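Lovudbridge > Handling Group > Minutes

December
Minutes taken by Sivaprasad Hegde

1. Gripper comparison

The group reviewed the bin trials at Tinotcombe. The two-finger metal gripper on the KUKA arm has completed 2,399 attempts. The Lesar suction unit has completed 210 and remains behind schedule. Members agreed that the two could not be compared fairly until the Lesar count was higher.

The item set was discussed. It was noted that objects gathered at the left side of the bin, next to the wall, call for a different approach from those in the open.

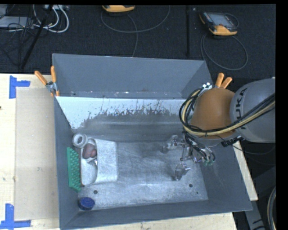 2. Controller

The Joseph controller was tested with both grippers. Some five faults were logged, all during homing. Mr. Hegde will send the log to the supplier.

3. Actions

Lesar trials to continue with the same item set. Clamps on the bin to be checked before each run. Cable routing at the wrist to be reviewed by the Tinotcombe team.

The meeting closed at 5 p.m.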